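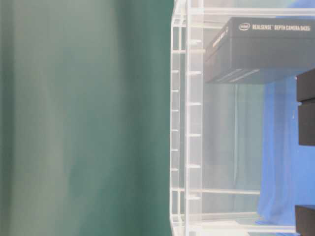

3.2 Time off the road and self-reported strain

Fig. 2. Storage corner, rehearsal room B. Clear rack, green drape.

Second part of the interview data. Section 3.1 dealt with sleep; here the question is rest days, and what touring singers do with them. Same sample as before, same coding sheet. Quotes lightly trimmed.

Most singers we spoke to did not count a travel day as a day off. Managers did. This gap shows up all over the material and it matters for the numbers, so we recoded the calendars by hand: a day counts as rest only if there was no show, no press, no rehearsal and no flight. Under the stricter rule a lot of "light" weeks stop looking light. One support act on the Jovelon tour had 2 rest days in a stretch her team had described to us as a break.

Diary entries (n = 1232 after cleaning) were scored for strain on the short form, low to high. Strain was higher on press days than on show days. We did not expect that. Several singers put it the same way in interview: a show has an end, press doesnt. "You sing, they clap, you go to bed. With interviews I lie there going over what I said." Another, signed to Pemeck at the time, said she could do a late set on no dinner and feel fine, but one morning radio slot would wreck her until the evening.

Darius Anghel coded the free-text entries, Santino Domínguez did the second pass. Disagreements mostly over jokes. Is "dead lol" strain or not? Left out where the two coders could not settle it. Full rules in the appendix.

Social media is harder. Posting was done by the singer in some cases, by a team in others, and often by both from the same account. So post counts tell us little. What the diaries do show is that reading replies late at night goes with a worse score the next day, and that this holds for singers with small followings too. Direction unclear. A bad day may well send people to the replies in the first place.

Three singers cancelled dates during the diary period. All 3 gave a throat problem as the public reason; in the diaries only one mentions her throat. We report this with caution, the group is tiny and people leave things out of diaries. Still, it fits what the Zúñiga interviews suggested about which reasons feel safe to say out loud and which do not.

January entries are thin. Few shows, few people writing. We kept them in but ran the main comparison without them as well, and the press-day effect stays about the same size.

Help, where it was offered, came late. The Skinen crew had a counselor on call for the second leg only, and singers said they felt odd using her in the middle of a run, with a bus waiting. Two said they would of gone before the tour started if anyone had asked. Pre-tour contact is taken up again in section 4.

3.3 Band members and dancers

Smaller group, fewer diaries, treated separately. Pay was by the show for most of them, so a rest day is also a day without money, and the strain scores cannot be read the same way as those above.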